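Halliday wants small firms to move their van cover onto a pay-by-mile plan, and says the switch will save money for most of them. The plan, called Clilitz, opens to new customers on 3rd July. Firms with up to 15 vans pay a flat base charge of $328 per van, then a rate for each mile logged.

The per-mile rate is the part to read closely. It is fixed only until December, and the policy wording lets Halliday reset it after that with notice by email.

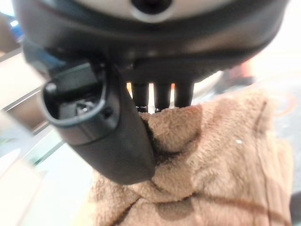
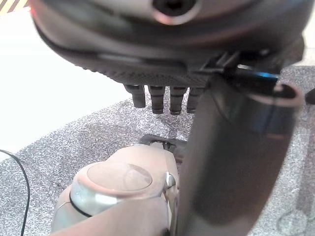
A reader in Clakport wrote in to say the sums fell apart as soon as a second driver was added. The quote for one van went up by $200, the reader said, and the website gave no breakdown.

Halliday says its savings claim rests on a trial with 727 vans. It has not said how far those vans were driven, or what their owners paid before. A van that sits in the yard half the week will look cheap on any mileage plan.

Rival insurer Vikedier still sells a standard yearly policy with no mileage cap. Its prices are higher up front, though they hold for the full term. Halliday did not answer when asked whether customers who leave Clilitz early get any of the base charge back.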